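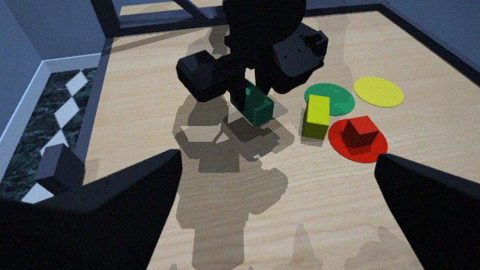 Idero 公聴会発言コーパス データカード

概要
Grurnitz 州議会の司法人事公聴会における質疑を書き起こし、発言単位に分割したテキストコーパス。対象は17会期分。判例の拘束力に関する発言には、主題タグ precedent を付与している。

収録項目
session_id 会期番号
speaker_role 委員、候補者、参考人のいずれか
utterance 発言本文(UTF-8)
topic 主題タグ(20種、複数付与可)
vote_ref 採決記録への参照。採決前に指名が撤回された会期では空欄 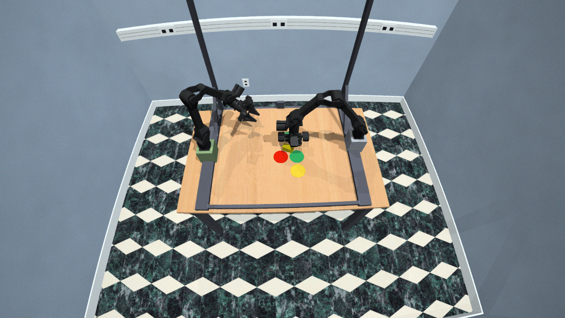
注釈手順
各発言を2名が独立に注釈し、不一致は Silvana Bragança が裁定した。10語未満の発言には主題タグを付けない。議事進行のみの発言は speaker_role を残し、topic を none とする。

既知の問題
非公開審議は含まない。会期番号4は音声の欠落があり、後半の発言順が議事録と一致しない。同時発言は先に始まった話者の行にまとめてある。

変更履歴
2022年5月15日 Bastos 形式の出力を追加。vote_ref の重複を修正。

連絡先
保守担当 Algirdas Pärn。誤記の報告には session_id と行番号を添えること。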